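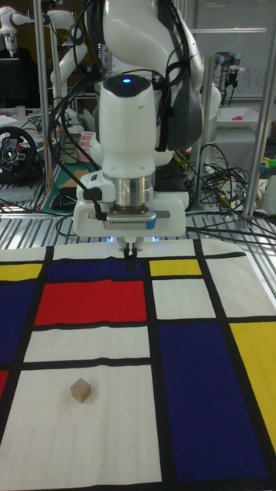
Toft is my little pile of quilt block patterns, and I've finally put it all in one folder so people can stop emailing me for it! There are 496 patterns in here, most of them drafted at my kitchen table since last September. I'm a sucker for big plain shapes, so expect lots of rectangles in primary colors with thick black lines between them, like the off-white cloth on the tabletop up top (very Mondrian, I know).

What you get: one text file per block, with cut sizes in inches, seam allowance included. 359 of them I've sewn myself. The rest are only drawn, so please make a test block first.

Troels Hjaltested checked the math on the Urnthorpe set and found two bad corner sizes, both fixed now. The Jorovby set still has no yardage numbers. I'm getting there, slowly!

Use them for anything you like, gifts or craft fairs included. If you change a pattern, give it a new name so we don't mix them up.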